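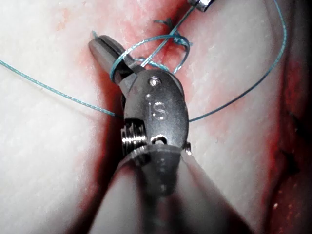
Inger Fogh wrote in to say I got the sourdough column all wrong, and that a starter kept in the fridge needs feeding every week, even if you have no plans to bake. She has kept hers going for 19 years, so I'm not going to argue!

I will say mine survived 20 days last October while I was at my sister's in Nukomdale. It smelled like nail polish and had a gray puddle on top. I poured that off, fed it twice, and by Tuesday it was climbing out of the jar again (the jar is too small, I know).

Joon-young Yang asked about flour. I use plain white from the Ornden mill with a spoonful of rye stirred in - the rye really wakes it up. 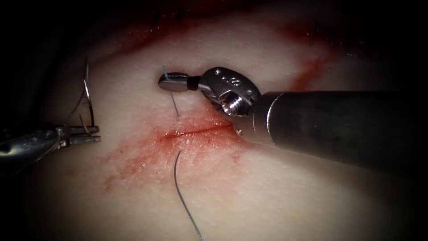
Whole wheat works too, but it drinks more water, so go by feel and add a splash if the spoon stands up by itself. My last loaf with it came out pretty flat and we ate it as toast all week with Grethe's plum jam.

If you want some of my starter, bring a clean jar to the Saturday swap and leave the lid loose on the drive home. I learned that one on my car seat.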